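**Dromden, 5 August 2018** — The Clorwood Building on Morin Street will close to tenants for 11 working days in December while its heating and ventilation plant is replaced. The work was confirmed by the building's managing agent, Zulik Property Services, in a letter sent to all leaseholders.

The existing boilers date from the opening of the building and serve 40 office and workshop units over three floors. Under the new arrangement each floor will have its own controls, and tenants will be able to set the temperature of their units outside normal hours. The present system is switched off centrally at six in the evening, a matter raised by leaseholders at each of the last two annual meetings.
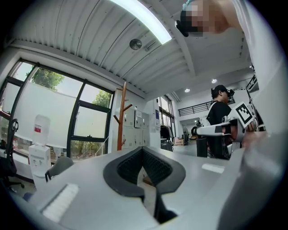 Access during the closure will be limited to the ground floor reception, where post may be collected between 9 am and noon. Tenants who need to reach their units for urgent reasons are asked to apply in writing to the site office at least two days beforehand. The goods lift will be reserved for contractors throughout.

"We have chosen the quietest part of the year for most of our businesses," said Karine Doucette, head of property at Zulik. "Rent will not be charged for the days on which units are closed."

Temporary desks will be offered at the firm's other Dromden premises — 719 Station Road — for a refundable deposit of £400 per business. Places will be given in order of application. Forms are available from the building manager, Darius Tudose, at the site office.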